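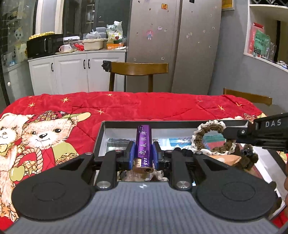

Inventory of the Upper Room

The Granonport Residential Trust required that every vacated room be listed within two working days. The form was called a Schedule of Personal Effects, and it had been drawn up in the time of Mrs. Lemieux, who believed that anything a person left behind could be entered under Clothing, Papers, or Sundry.

Trevor Gill, Assistant Registrar, had completed 1543 of these schedules. He began the one for the upper room on August 12, 2021, shortly after the morning post.

Clothing took him an hour. Papers took less, for the tenant had kept few. There remained a shallow box with a black rim, which he set down on the red quilted blanket and opened.

He wrote: Sundry, one box, contents as follows.

He wrote: Lighter, purple, with Chinese characters on the face. The form asked for the condition of each article. Mr. Gill considered the lighter for some time. It was not his practice to test an article, and the Trust had no policy on the matter. He entered "Good."

He wrote: Hair scrunchie, brown, crocheted, white ruffled edge. Under Condition he again entered "Good." Under Estimated Value he was obliged to give a figure, and the column did not accept zero. He left it blank and went on to the hair tie, which was dark brown and fluffy, and to the lengths of white lace, for which the form had no unit of measure.

The tenant had lived in the upper room since June of the year the Bullstead line closed. Mr. Gill had spoken with her on the stairs on many occasions, chiefly concerning the boiler. He had never seen her smoke, and she had worn her hair short.

Regulation 74 provided that sundry items of no evident use to the estate might be disposed of at the discretion of the Registrar. He read it through twice. Then he drew a line beneath the last entry and wrote, in the space reserved for remarks, "To be retained together."

No such category existed. He initialed it all the same, closed the box, and carried it down to the office, where he cleared a shelf.

Recent Stories
The Dosier Appointment
Minutes of the Bullstead Water Board
A Thousand Chairs for Lemieux
The Ferry Clerk
Notice to Tenants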